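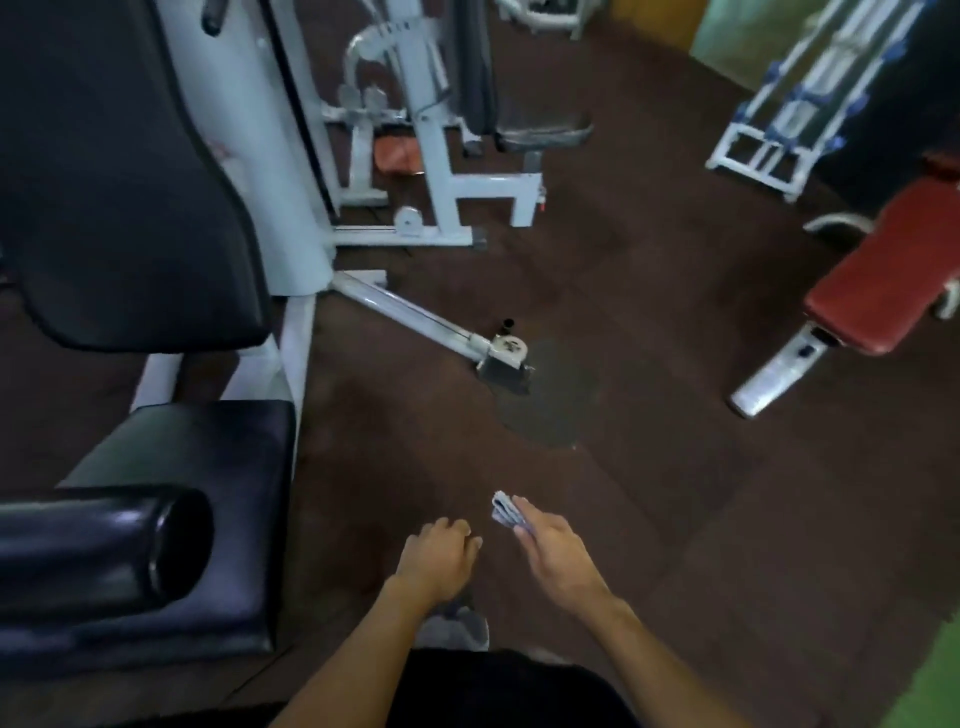
Session 4: Cleaning and upkeep of shared equipment

Leisure Centre Operations, Level 2
Tutor: Kristine Ocampo
2023-10-23

Last time we looked at opening checks. Today is about cleaning during the day, and who does which part of it. Have your site plan from Session 2 to hand, as we will mark it up in the second half.

1. Member wiping and staff cleaning

Members wipe down what they have touched. Staff clean everything else, including the parts members touch and forget: seat adjusters, weight pins, the backs of pads. Do not count member wiping as a clean on the log sheet.

A cloth used on equipment stays on equipment. It does not go to the changing rooms or the café, even after rinsing. Most sites sort this out by colour. Learn the colours used at your own placement, because they differ from site to site.

2. Order of work

Top to bottom, then the floor. Spray on to the cloth and keep spray away from screens and cable housings. Upholstery gets a mild cleaner only – strong products dry out the covering and it splits along the seams. Leave the product on for the time given on its label before wiping off.

3. Worked case: Planutard

Planutard is a mid-sized centre with 1,413 members, of whom 549 come before work. The morning clean was set for 10 o'clock, after the early group had left. Complaints were nearly all about the hour before that. The manager moved one member of staff from reception to the gym floor for the early period and left the main clean where it was.

Discuss in pairs: what did reception lose? Would you have done the same with a smaller team?

4. Recording

Write the time, the area and your initials. Faults go in the separate fault book, never in the margin of the cleaning log. If a machine is unsafe, put the sign on it first and write it up afterwards.

For next week

Read the Graser chapter on floor care, sections 1 and 2 only. The written task on cleaning rotas is due in November – the exact date is on the course page.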